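## About Skimau

Skimau folds, mends and stores blankets for households and small guest houses. We began in February with one room and 3 shelves, and we now look after 283 blankets, throws and fleeces.

Everything is folded by hand on a flat surface, usually a bed. Fleece is folded first and patchwork after it.

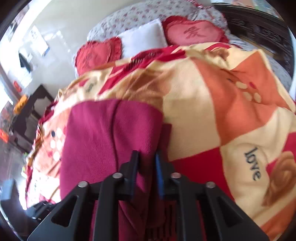
**Do you take single items?**

Send us as few as you like; one throw costs the same per piece as a full bag.

Mending is done by our partner, Komlow. Bags can be left at either shop during opening hours.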